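We use cookies to keep you signed in and to remember your settings. Accept | Manage preferences

Forum > Paper & Printing > Place cards and escort cards

Escort cards: print shop or do it at home?
Started by jernham_bride, September

jernham_bride
We have 300 guests and a quote from Tredine for flat escort cards, names printed, one color. It's more than I wanted to pay. My other option is blank stock from Omometti and running it through our own inkjet. Has anyone done it at this size?

papercut_lou
Did it for my sister. Buy 20 extra sheets at least. Our printer pulled the heavy stock in crooked and we lost a stack before we worked out the rear tray.

shetty_fan
I'd pay the shop. Inkjet on cotton paper smears if someone has a cold glass in their hand. Shetty did ours and they cut them too — the cutting is the part that eats your weekend.
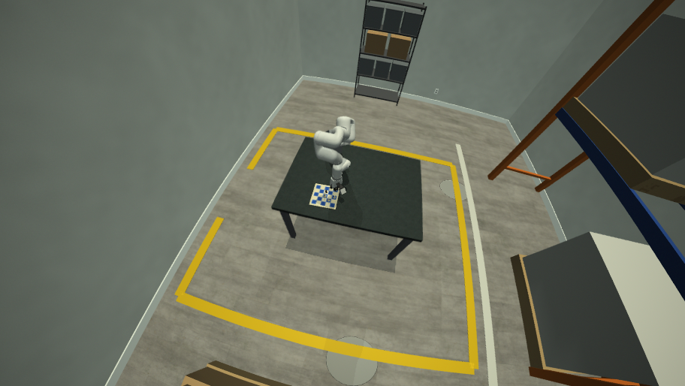 oldpressroom
I ran a small shop in Jernham for years and I disagree with the smearing point. Pigment ink on coated stock holds fine. What goes wrong at home is the layout of the display. People order the cards and never measure the table they go on. Mark out the rows with tape first, and leave a border. A chessboard is a decent model for it: even squares in two colors, blue and white like the one in the picture, with a white edge all the way around so the grid reads from a distance. Alternate two card colors the same way and guests find their row faster.

shetty_fan
Two colors means two paper orders, so there goes the saving. And alphabetical order is how guests find their name.

oldpressroom
You can do both. Alphabetical by row, color by row. Omometti's minimum is per order, or it was when I bought from them.

jernham_bride
Minimum is still per order, I checked. 2,000 sheets if you want the trade price, 20 if you don't. I don't need 2,000 of anything.

papercut_lou
Split a trade order with someone on the swap board. I've seen people go in together on 3,000 envelopes.

jernham_bride
Going to print a test page on the coated stock tonight and ask Tredine for a price without the cutting. Will post both numbers.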